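Unit 2: When the grip holds and the program doesn't

These notes go with the Masson cell exercise at Derkcombe. Read them before the lab. The incident sheet is due at the end of the session.

The fault

In March the two-arm cell stopped during a cup handover. The left arm had its grip and was waiting. The right arm was meant to come in, close, and send a "grip confirmed" signal so the left could let go. The signal never came. The controller timed out after 20 seconds and logged fault 101, handover incomplete. An operator cleared it from the pendant without reading the log, and on restart the program resumed at the release step. The left gripper opened with the cup still in the air, and the coffee went over the bench and into a cable tray.

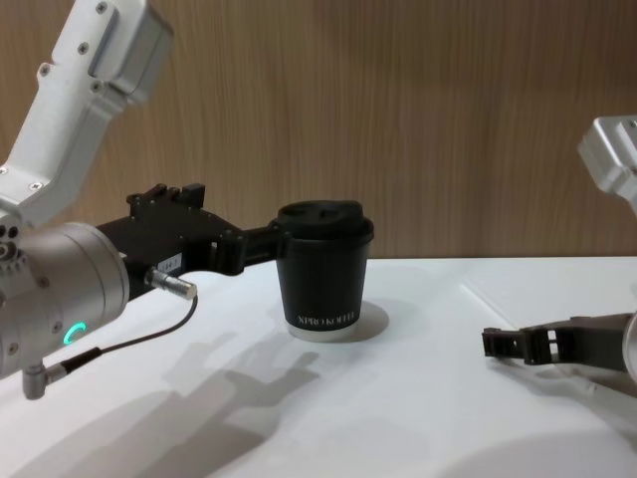
Left gripper closed on the cup, just beneath the lid.

What the log showed

The right arm's approach had been cut short by a soft limit left over from an earlier job. Its fingers never reached the cup, so there was nothing to confirm. The program did the right thing by waiting. The trouble began at the restart, where the resume point skipped the check on the second gripper.

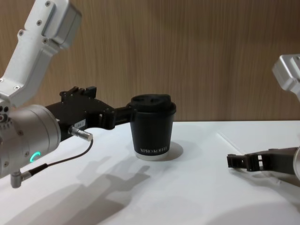
Fault recovery has to start from the state of the cell, and the program counter won't give you that. Before you press reset, look at both grippers and write down which one has the load. With the left closed on the cup and the right open and empty, the only safe next move is for the left arm to keep holding or set the cup down. A release step is wrong in that state, whatever line the pendant is showing. Also note that the green ring on the left wrist was lit all through the March fault. On this cell it means the arm is powered and communicating. It tells you nothing about the handover.

Recovery steps for this cell

1. Press hold. Do not clear the fault yet.
2. Copy the fault number and the step number onto your sheet.
3. Check each gripper by eye.
4. Jog in manual at reduced speed and lower the load to the table.
5. Open the gripper, retract both arms, then clear the fault.
6. Restart from the top of the program.

A dry run with an empty cup and the lid on is required before any liquid goes near the cell. Grip force stays at 75 per cent of the Flera default for paper cups.

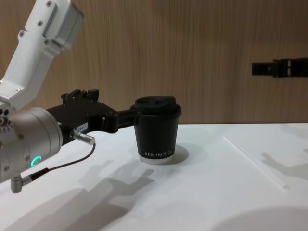
Cecilia Issahaku asked whether an interlock on the release step would make the manual check unnecessary. It would have prevented the March spill, and one has now been added. She also pointed out that an interlock depends on the sensor reading correctly, and a stuck sensor would let the release through. Keep doing the check.

For the incident sheet: draw the handover as a sequence, mark where the soft limit stopped it, and state the load position at each step. Label the restart in a different colour.

Shared 2 times | 0 comments

Related notes
Soft limits and leftover job settings
Reading the Siteo fault log
Manual jog: speed and stopping distance

Derkcombe Automation Program | Contact the course office | Back to top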